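The Bin Under the Counter

What small restaurant kitchens throw away, and what some of them have begun to notice 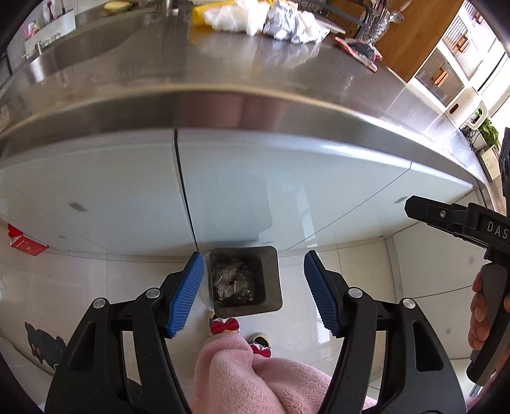 A cook in Jomside told me that waste is the last thing you look at and the first thing you pay for. She did not want to give her name, and at first she did not want to talk about waste at all. She preferred to talk about her soup. But the soup, when she explained it, was also about waste: it was made from the green parts of leeks, which for years she cut away without thinking.

I have lived in this region long enough to remember when the restaurants in Jomside put out their garbage every evening in open crates, and the farmers came from the hills to collect it for pigs. That ended when the rules changed. After that, everything went into closed bags, and a closed bag is a very comfortable thing. You tie it, you carry it out, and the carrots inside are no longer your carrots.

The project called Sosard began two winters ago, in a room above the fish market. The idea was so simple that I was a little disappointed when I first heard it. Each kitchen that joins must weigh its food waste at the end of the service and write the number on paper, together with one word for what was mostly in the bin. Bread. Rice. Peelings. There is no prize and there is no fine. At the end of the month the papers are collected and typed, and every kitchen receives its own numbers back.

In the first year 19 kitchens took part. They are not famous places. One is a school canteen in Obura, one is a bakery with four tables, several are family restaurants where the menu has not changed since the children were small. Together they wrote down 1,586 evenings. I have read a good part of these papers, and I can report that the handwriting becomes worse from Thursday on.

What did they find? Mostly bread. In almost every place, the bread basket was the biggest loser. It goes to the table full, because a full basket looks generous, and it comes back half full, and then it cannot be served again. One restaurant in Likside began to bring two slices for each guest and to offer more with a smile. In the first week the waiters were afraid of complaints. There were three, all from the same table.

The second surprise was rice. Cooks make too much of it from fear, and I understand this fear very well, as I also have stood in front of guests with an empty pot. In the canteen at Obura, the lunch rice was cooked at ten in the morning for everybody who could possibly come. Now they cook half at ten and the other half when the first classes are already sitting. It makes the kitchen louder and the manager more nervous. It also saved the canteen 2,000 portions between September and May, if the papers are correct, and I believe they are.

Not everybody is happy with the method. A restaurant owner in Likside left after 7 weeks. He told me, with much politeness, that his cooks had started to hide things. A burned tray of onions went home in somebody's backpack, so that it would not be on the scale. I asked if this was so bad, when the onions were perhaps eaten in the end. He said that a kitchen where people hide onions is soon a kitchen where people hide other mistakes, and I had no good answer for him.

There is also the question of time. The weighing takes only a few minutes, but they are the worst minutes of the day — the floor must be washed, the last bus leaves Jomside at twenty past eleven, and the feet hurt. The bakery solved it by weighing in the morning, before the ovens are opened. This is against the instructions of Sosard, and it seems that no one there has objected.

I went back to the cook with the leeks on a Wednesday, when she closes early. She was cutting the green parts very thin, across the fibers, and cooking them slowly in butter with a little salt. She adds potato, water, and the hard end of a cheese. The soup is on the menu now at the same price as the old one. Some guests ask what happened to the old one, and she tells them it was the same vegetable, only the other half.

She still writes her paper every evening. Her word for that Wednesday was "eggshells."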